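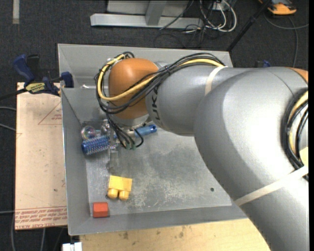
Open day at Indport, picking demo

stumpy_vale
Went to the Indport open day in December. They had one arm clearing a metal bin, mixed bits in it, a brush with blue on it, a toy brick, that sort of thing. Stayed for two runs. It was slower than I expected but it dropped very little. Did anyone else go?

Hulitz_R
I was there for the afternoon slot. The chap running it, Arnulfo Grajales, said they had logged 1,823 picks since the software was changed. He didn't say how many of those were good ones, and I did ask.

stumpy_vale
He told my group 90 an hour on a good day.

gearbag
90 an hour is nothing. I could do that half asleep. Our packing line wants 120 from a new starter.

kim_t
Your new starter gets the same box every time though. The brush is an awkward thing to pick up and so is anything clear and shiny. Cameras hate clear stuff.

gearbag
Fair enough on the clear stuff. Still wouldn't buy one.

Hulitz_R
It wasn't for sale. My gripe is the cables. They run along the outside of the arm with straps round it, and a big loop of them goes down by the gripper. One snag and you've lost the day.

kim_t
Ours at Stumine is cabled outside as well. You want to be able to swap a lead without taking the arm apart. Two years and one broken connector.

Hulitz_R
Then you've been lucky. We went through more than that before we moved ours inside.

stumpy_vale
Did either of you get the handout with the gripper details? They had run out by the time I got to the desk.

kim_t
I've got one. Will scan it tonight and put it up in the files section.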